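The Great Desk Clear-Out

My desk got bad slowly, the way desks do. One mug, then a mug with pens in it, then a second mug because the first one was full of pens. By September I was eating lunch standing up in the kitchen because there was no flat surface in my office that could hold a sandwich. When the cat knocked 2 weeks of mail behind the radiator and I felt relieved, I figured it was time.

I called Gwion Hughes, who used to share an office with me at a little map publisher in Greenberg and who had, back then, the barest desk I have ever seen on a working adult. I wanted a system. He told me to take everything off and leave it off overnight.

"Then what?"

"Then you put back what you went looking for."

So at six in the evening I got a laundry basket and three grocery bags and started shoveling. I found a dentist's reminder card, a stapler I had replaced (twice!), a bag of rubber bands gone stiff, and a Somasel label maker still in the box. Underneath it all was the desktop, which I had forgotten was a nice color. I wiped it down with dish soap and a rag and stood there admiring it like I'd bought a new car.

The next morning I went into the bags for my laptop, the charger, a pen and my glasses. By lunch I'd added a notebook. It bothered me a little how short the list was, considering that I once paid 317 dollars for a set of Ponberg desk trays, with the matching letter rack, and hadn't missed them for a second. They went to my neighbor Anas Rawashdeh, who teaches middle school and has the kind of paper problem trays were made for. He sent me a photo of them full before dinner.

Where I got stuck was the fun stuff. Gwion would tell you a desk doesn't need any, and his had none, and I always thought it looked like he was about to be fired. I like a little nonsense where I work. A mouse with cartoons on it moves the cursor just as well as a plain one, and a round mouse pad with clouds and water and green grass is as close to a lake as I get on a work day. If you're going to touch a thing for hours, I say let it be cheerful.

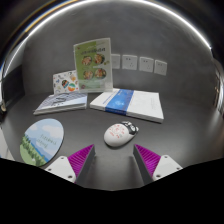

Books are harder. I'm a stacker by nature, and a stack only ever grows. My rule now is that a book can be on the desk if it's lying flat and I can read its cover, so nothing goes on top of it. I've broken this rule already (it was a cookbook, I was tired), but mostly it works, and when I run out of room I have to walk something back to the shelf.

The cables are still a mess. I bought a Skoseo clip strip for the back edge and it keeps peeling off in the afternoon when the sun gets to it, so the charger lives on the floor for now. If you have a fix for that, please write in. I've still got one grocery bag in the hall closet, too, and I haven't gone into it for anything except tape.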